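4.3 Nesting and Storing the Tableware

This section applies to the bowls and cups supplied with the Skerport picnic set. Read Section 4.2 (Washing and Drying) before you begin. The storage box has an inside height of 597 mm and takes the bowls and cups in two separate stacks.

Preparing the work surface

1. Clear a table and cover it with a cloth. A covered surface keeps the cups from rolling.

2. Set out all bowls and cups. Check each one for cracks, chips and food residue.

3. Set damaged pieces aside. Replacement part numbers are listed on page 56.

Stacking the bowls

4. Place the largest bowl on the table with its open side up.

5. Add the remaining bowls in order of size, one inside the other. Press lightly at the center. Do not twist.

6. Check that each rim is visible inside the rim of the bowl below it. A small bowl may rest off-center; this does not affect storage.
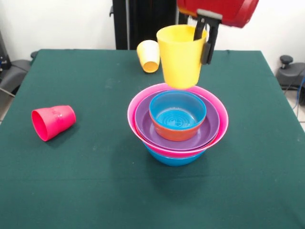
Figure 4-3. Bowls nested blue, pink, purple, orange. Yellow cup held upright over the stack; two more cups on their sides.

NOTE: The bowl order is set by size. Color may vary between production runs, and replacement bowls may not match the original set.

Stacking the cups

7. Stand one cup on its base. Cups are wider at the mouth than at the base and nest without force.

8. Lower the next cup into the first, base down. Stop when you feel resistance.

9. Repeat for the remaining cups. Keep the cup stack separate from the bowl stack during storage.

CAUTION: Do not nest damp pieces. Trapped water can hold two cups together by suction. If cups stick, run warm water over the outer cup and pull straight up – do not pry at the rim with a knife or other tool.

CAUTION: Do not place more than 450 g on top of a nested stack. Heavier loads can wedge the bowls and distort the rims.

Placing the stacks in the box

10. Put the bowl stack in first, open side up.

11. Lay the cup stack beside it with the mouths facing the hinge.

12. Close the lid and fasten both latches. If the lid does not close flat, remove the bowls and repeat steps 4 through 6.

For storage longer than one season, see Section 4.4.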